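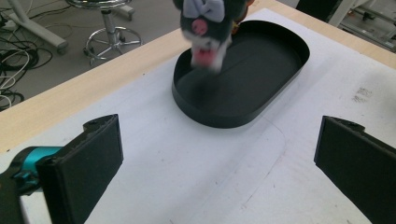 The Tray by the Door

Every home has a place where small things go to be forgotten. At my mother's it was a brass bowl full of dead batteries. At mine, for the past year, it has been a black oval tray, and lately the occupants have faces.

I blame Ronja Bråten. She runs a mending and sorting workshop on the second floor of the old Marchuk building, and she believes that plush toys, the palm-sized kind with a bow on the head and a round pink nose, should be handled like the mail. They come in, they land in a tray, and on Saturday they are dealt with. Until then nobody has to have feelings about them.

I arrived with two grocery bags and a speech about how my daughter still loved every single one. Bråten let me finish. Then she spread a sheet of white paper over the table and put a tray on it.

"One at a time," she said. "If you tip the bag out, you'll take the bag home again."

The paper is for crumbs, loose thread and whatever else a toy has been carrying since preschool. The tray is for attention. A black and white animal in a heap of other animals is stuffing. Alone in a matte black tray it looks like evidence, and you find yourself asking sensible questions. Is the seam going? Is it a mouse or a cat? Has anyone said its name since April?

Bråten's own count stands at more than 3,000 toys, kept in a green ledger with a column for missing eyes. My two bags came to 60, a figure I had been describing at home as "a few."

Her trays have to be low-sided. Aleksi Laaksonen, who shares the workshop and repairs umbrellas there, once built her a deep one with a lid and was hurt when she filled it with buttons. A deep tray is storage, she told him, and storage is how people end up renting a unit in Hollier. He still brings this up.

The hardest part is the bows. A toy with a bow looks as if it dressed for the occasion, and I put three back in the bag on those grounds alone. Bråten took them out again without comment and set them down on the paper, a little closer to me than before.

We finished at half past four. Nineteen stayed, the rest went into a box for the Kuderar street fair, and I was sent home with a tray of my own. It sits by the front door. As of this morning it holds a rabbit, somebody else's glove and my car keys, and Saturday is still two days off.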